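Clirkden Household Waste Reduction Scheme
Progress report to the Farkavari Fund
July 13, 2026

1. Summary

The scheme remains on course to meet the terms of the grant. Separate food waste collection is now offered to 400 households in Clirkden, and 146 of them put out food waste in the most recent collection week. Take-up is strongest in the terraced streets near the station and weakest in the flats at Stirel Court, where access to the bin store is still under discussion with the managing agent.

2. Work in the period

Collections ran as planned on all rounds except one, which was missed when the vehicle failed its brake test. Affected residents were written to and a second collection was made later the same week. The leaflet has been shortened and now gives the collection day on the front – a change requested at the spring meeting.

Residents continue to ask whether a small lidded bin kept indoors is enough, or whether a larger outdoor container is also needed. Our advice is that smaller households may manage with the indoor bin alone. 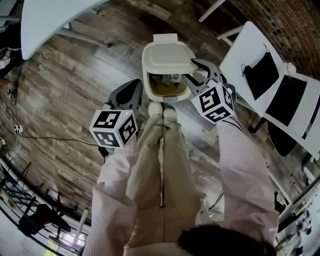 Octavian Marinescu, replying to the draft of this report, wrote that the advice on smaller households was sound but came too late in the leaflet, and asked that it be moved to the first page before the next print run. We have accepted this.

3. Spending

Spending is within budget under every heading except liners, where the price rose twice. The overspend has been met from the printing line – no further call on the Fund is expected.

4. Next steps

Five streets on the Mihăilă estate will join the scheme once the round has been redrawn. A decision on Stirel Court is needed by the end of July if the flats are to be included in the same extension.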